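The rule book at Bredska began as a strip of masking tape. Hermenegildo Pacheco, who runs the workshop, stuck it to the edge of the bench and wrote on it: HANDS OUT BEFORE IT MOVES. The tape lasted until March. By then the rules had spread to a ring binder, and the binder had acquired tabs.

The job is taking old office computers to bits and putting them together again, and robots have been set to learn it. There are proper standards for robots that weld cars behind fences. For one that pokes about in a desktop PC while somebody stands next to it, the big books will tell you about speed and force and stopping, and then go rather quiet on the subject of ribbon cables.

So Bredska wrote its own. Rule one is still the tape. Rule two says the mains lead comes out and stays out, and is written in capitals by someone who had evidently had a morning. Rule three is that every part must have somewhere to go before it is picked up, a principle I have failed to apply to my own kitchen for 20 years.

Rule seven concerns cables, and takes up more than 3 pages. A cable, Pacheco says, is the only part of a computer that has opinions. You may know precisely where a screw is. A cable is wherever it fancies being, and the robot must be told what to do when it snags: stop, let go, wait for a person. It must not tug. "People tug," he says. "We are trying to bring it up better than that."

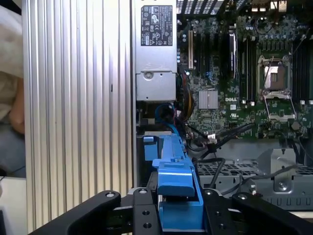
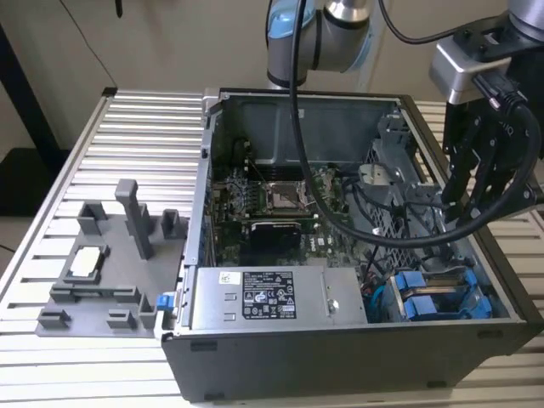 Both pictures: the case open, the processor socket empty and the blue drive carriers in play.

Valentin Văduva, an inspector who spent years signing off packing lines for Trakmont, was brought in to read the binder with a cold eye. He returned it with 42 notes. Several asked what was meant by "gently". One, beside the rule on bent socket pins, said only "who pays?"

His main complaint was fair. The rules told people what to do when things went wrong but left it vague who was allowed to say they had gone right again. Now a restart needs one named person, standing where they can see the whole bench, and saying so aloud. It feels daft for a day or two -- then you catch yourself doing it before you reverse the car.

The binder stands at 200 pages, a fair few of them about tea. Văduva would like it shorter. Pacheco would like a second binder.

Share this article (20 shares) | 3 comments
Last updated: Sunday
Contact the features desk | Copyright, all rights reserved | Back to top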